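시뮬레이션에서 블록을 놓은 뒤 성공 판정이 불안정합니다 (손목 카메라와 고정 카메라 결과가 다름)

안녕하세요. 한국어가 모국어가 아니라서 표현이 어색하면 죄송합니다. 글자 블록을 황갈색 사각판 위로 옮기는 과제를 시뮬레이션에서 만들고 있습니다. 화면을 먼저 올리고 설명은 그다음에 쓰겠습니다.

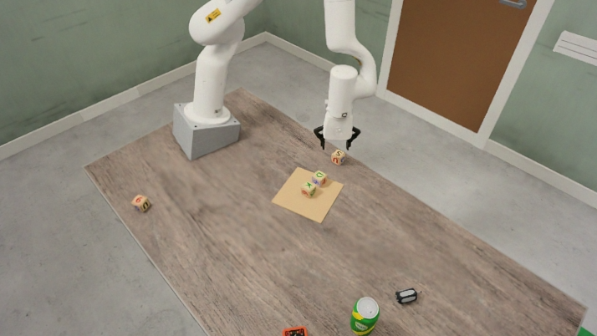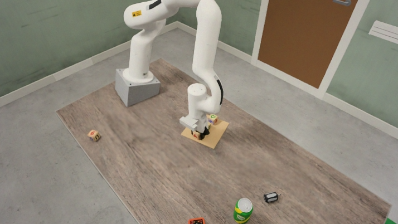
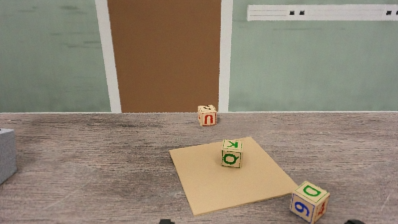 작성자: Zoi Panagiotou | 게시판: 로봇 소프트웨어 > 인식·계획 | 9월 | 답변 3

사용하는 구성은 다음과 같습니다. 계획기는 Keltance, 물체 자세 추정은 Zernard이고, 둘 사이를 제가 작성한 파이썬 노드가 연결합니다. 과제의 목표는 블록을 하나씩 판 위에 놓는 것입니다. 놓는 동작이 끝나면 판정 함수가 블록의 중심이 판의 경계 안에 있는지 검사하고, 참이면 다음 블록으로 넘어갑니다.

문제는 판정에 사용하는 카메라에 따라 답이 달라진다는 것입니다. 방 전체가 보이는 고정 카메라로 추정하면 대부분 맞습니다. 그런데 그리퍼 쪽의 가까운 시점(세 번째 화면)으로 추정하면 판의 모서리 바로 바깥에 있는 블록, 즉 D가 보이는 블록이 가끔 "판 위"로 나옵니다. 화면에서 제 눈으로 보면 판 위에 있는 것은 Q가 보이는 블록 하나뿐입니다.

에피소드 40개를 돌렸는데 그중 7개에서 이런 잘못된 성공이 나왔습니다. 그러면 계획기가 그 블록을 끝난 것으로 생각하고 다시 잡으러 가지 않습니다. 경계의 여유값을 줄여 보았지만, 그 경우에는 제대로 놓인 블록도 실패가 됩니다.

제가 확인한 것:
카메라 내부 파라미터는 시뮬레이터의 값과 같습니다.
판의 자세는 에피소드 시작 때 한 번만 추정하고 그 뒤에는 고정입니다.
블록의 자세는 판정할 때마다 새로 추정합니다.

판정 방법을 바꾸어야 합니까, 아니면 자세 추정을 고쳐야 합니까? 의견을 부탁드립니다.

Balaskas
채택된 답변

두 가지가 섞여 있는 것 같습니다. 나누어서 쓰겠습니다.

첫째, 좌표계의 시각입니다. 그리퍼 쪽 카메라는 팔과 함께 움직이므로, 이미지가 찍힌 시각의 변환을 사용해야 합니다. 콜백 안에서 "가장 최근의 변환"을 가져오면 팔이 물러나는 동안 몇 프레임의 차이가 생기고, 블록의 위치가 그만큼 밀립니다. 고정 카메라에서는 이 오류가 있어도 보이지 않습니다. 질문하신 증상과 잘 맞습니다. 이미지 헤더의 시각으로 변환을 조회하고, 조회에 실패하면 그 프레임을 버리십시오. 마지막 변환으로 대신하면 안 됩니다.

둘째, 판정에 중심점만 사용하는 것입니다. 판의 자세는 처음에 고정 카메라로 얻고 블록의 자세는 가까운 카메라로 얻는다면, 두 카메라의 오차가 그대로 더해집니다. 같은 프레임에서 판과 블록을 함께 추정하고 상대 자세만 비교하는 편이 안전합니다. 그리고 블록 밑면의 네 점이 모두 판 안에 있는지 검사하십시오. 세 번째 화면처럼 판 모서리 바로 옆에 블록이 있을 때 중심점 하나로는 약합니다.

여유값은 그다음에 조정하십시오. 지금 여유값을 만지면 원인이 숨습니다.

확인하는 방법도 적습니다. 팔을 완전히 정지시키고 같은 판정을 반복해 보십시오. 정지 상태에서 잘못된 성공이 없어지면 첫째가 원인이고, 남아 있으면 둘째를 보시면 됩니다.

 댓글, Zoi Panagiotou: 자세한 답변 감사합니다. 제 코드를 보니 정말로 최근 변환을 가져오고 있었습니다. 헤더 시각으로 바꾸고 다시 돌렸더니 잘못된 성공이 7개에서 3개로 줄었습니다. 남은 3개는 모두 모서리 근처입니다. 밑면 네 점 검사는 오늘 저녁에 넣어 보겠습니다.

 댓글, Balaskas: 판이 그리퍼 쪽 화면에서 일부라도 가려지면 판의 추정도 흔들립니다. 그때는 판정을 보류하는 상태를 하나 만드십시오. 성공과 실패만 있으면 계획기가 너무 빨리 결정합니다.

Christos Moschos

다른 의견입니다. 시뮬레이션이니까 판정은 시뮬레이터의 정답 자세로 하는 것이 맞다고 생각합니다. 인식의 오차와 과제의 성공을 같은 함수에 넣으면 나중에 무엇이 나쁜지 알 수 없습니다. 저는 로그에 두 값을 모두 남깁니다. 정답 자세로 계산한 값은 평가에만 사용하고, 추정 자세로 계산한 값은 계획기에 줍니다. 둘이 다른 에피소드만 모아서 보면 디버깅이 빠릅니다.

하나 더 있습니다. 판정의 시점도 확인하십시오. 두 번째 화면처럼 손가락이 아직 블록에 있을 때 판정이 불리면, 중심이 판 안에 있어도 놓은 것은 아닙니다. 그리퍼가 열렸고, 손가락과 블록의 접촉이 없고, 블록의 속도가 작다는 조건을 먼저 검사해야 합니다. 제 경우에는 이 순서를 바꾼 것만으로 이상한 성공이 많이 없어졌습니다.

 댓글, Zoi Panagiotou: 나중에 실제 로봇에서도 같은 판정 함수를 사용하려고 해서 정답 자세를 피했습니다. 하지만 로그에 둘 다 남기는 것은 좋은 생각입니다. 접촉 조건은 지금 없습니다. 추가하겠습니다.

Eson

저도 비슷한 문제가 있었는데 추정 반복 횟수를 3000으로 올리니까 괜찮아졌습니다. 한번 해 보세요. 버전은 기억이 안 납니다.

 댓글, Balaskas: 변환의 시각이 틀리면 반복을 늘려도 틀린 위치로 더 정확하게 수렴할 뿐입니다. 계산 시간도 길어지니 먼저 시각을 고치는 것을 권합니다.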